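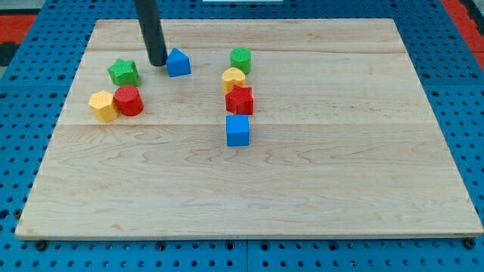

Home | Features | Visits | Subscribe

Last updated Wed 7 October

Open day at Kurkano, doors at 2. Coffee gone already. Nilmini Nanayakkara runs the block table and talks fast.

Task today: pushing. A plain black rod, a wooden board, colored shapes. Stars, a heart, a blue cube. Somebody types "blue triangle to the green star" and the arm has to work out teh rest.

"It's had 3,192 practice runs," she says. "Still hates the heart."

Kids want another go. So do I. Next door, Nuwan Gamage is setting up Drinder, the sorting demo. Queue allready out the door.

Contact | © Roltura | Back to top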